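FOR IMMEDIATE RELEASE

Grumley opens cloth-handling floor for textile reuse, October start

Grumley, the textile sorting and reuse workshop, has opened a second floor given over to folding, sorting and bundling of used household cloth. Work begins in October. First loads already booked in – towels, napkins, pillowcases, work trousers, the usual mix from hotels and small laundries.

The new floor takes up the old upstairs store. Boards kept, walls painted, shelving moved to the long side. Capacity is 600 kilos a week to begin with, going to 640 once the second lift is signed off. There will be 17 people on the rota, 15 of them moving up from the ground floor.

"We ran out of room in spring and have been folding on the stairs landing ever since," said Nhàn Ngô, workshop manager. "The team wanted floor space more than anything. Tables came second. They have got both now, although the tables are still on there way."

Cloth comes in by the bag and is split by colour first, darks before lights, then by size. Dark blue is the bulk of it at the moment, most of that from Custus, the workwear hire firm, who send their end-of-life stock to Grumley every month. Pieces with holes go for wiping cloths. Anything sound is folded, bundled in tens and sent on.

Handling is the slow part. Small pieces slip, corners get missed, a badly gripped pad comes out of the bundle skewed and has to be done again.

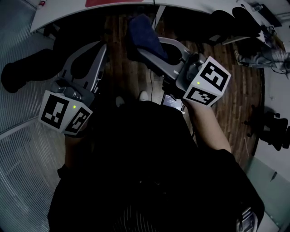
Grumley Folding and Sorting Team

A navy piece held by one end, between grey curved fingers on the right-hand gripper, the left one open. Soft goods of this sort are what the team is working through first, and a good hold at the end of the cloth is where the fold begins. Thick pads next, then towels.

Kyu-ri Yook leads the folding side. Her method sheet is one page long and is pinned up by the door: pick up by an end, let it hang, lay it down flat, fold away from you. Corners last. "People want to start in the middle of the cloth," she said. "You lose the edges that way and then you are chasing them across the floor."

Bundles leave in Ccori reuseable crates, stacked four high, no plastic wrap. Collection is from the yard at 7.30am and again at 2pm. Drivers should use the side gate as the front one is being rehung.

Cellby, which runs three charity shops in the area, will take the first pillowcases and napkins. Toàn Hoàng, stock buyer at Cellby, said: "Our shops sell plain bedding as fast as we can put it out. Folded and bundled saves us a morning a week in the back room."

Open evening for neighbours and local laundries to follow, time to be confirmed. Tea, short tour, and a chance to bring a bag of old cloth. Clean please, and no duvets – we can't take them at present.

Press contact: Genji Fujimoto, Grumley press desk. Visits to the floor by arrangement, mornings best. Flat shoes.

ENDS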